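Larham Community Hall: Kitchen and Refreshment Area Inspection
Date of inspection: 1/13/20
Premises: main kitchen, serving hatch, dry store, rear corridor
Previous inspection: June

Items are marked Satisfactory (S), Action required (A) or Not applicable (N/A). Comments are given where the item was not straightforward or where the last inspection raised a point.

## 1. Access and escape

- [x] Rear corridor clear for its full width — **S**. The stacking chairs noted in June have been moved to the stage store.
- [x] Fire door to corridor closes fully on its own — **S**
- [ ] Exit sign lit — **A**. The sign above the yard door flickers. Replace the tube and test again before the next letting.
- [x] Yard gate opens from inside without a key — **S**

## 2. Electrical and heating

- [x] Portable appliances carry a current test label — **S**
- [ ] Water heater (Halvorsen, wall-mounted) — **A**. There is scale around the outlet and the tap drips when closed. The heater may remain in use, but the drip tray must be emptied at the end of each session. The hall's contractor is to attend.
- [x] Sockets and switches near the sink undamaged — **S**
- [x] Extension leads — **N/A**. None in use. Hirers are reminded that leads may not be run across the hatch.

## 3. Cold storage

- [x] Refrigerator (Lonen) at 5°C or below — **S**. The reading was 3°C on the middle shelf.
- [ ] Temperature log complete — **A**. There are 7 entries missing since the last inspection. The log is to be filled in by whoever opens the kitchen, including on days when the refrigerator is not used by the hirer.
- [x] Door seals clean and whole — **S**

## 4. Dry goods and refreshments

- [x] Food kept off the floor — **S**
- [x] Containers closed and labelled — **S**. Flour and sugar are now kept in lidded Flikska tubs.
- [ ] Allergen information available at the hatch — **A**. The folder was present but out of date. Biscuits and cakes served to the public should stay with their packaging until the session ends, so that ingredients can be checked on request.

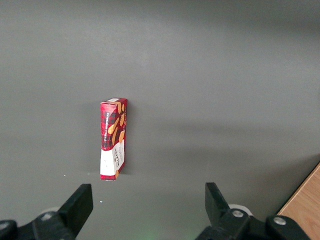 - [x] Stock rotated, oldest to the front — **S**
- [x] No sign of pests — **S**. Bait points in the dry store were inspected and left in place.

## 5. Cleaning and first aid

- [x] Cleaning products stored away from food — **S**
- [x] Hand-wash basin supplied with soap and paper towels — **S**
- [ ] First aid box complete — **A**. Blue plasters are low and the burn dressings have passed their date.
- [x] Fire blanket mounted and within reach of the cooker — **S**

## Follow-up

All actions are to be completed within 8 weeks, except the exit sign, which is to be dealt with as stated in section 1. Completed items should be initialled on the copy held in the hall office.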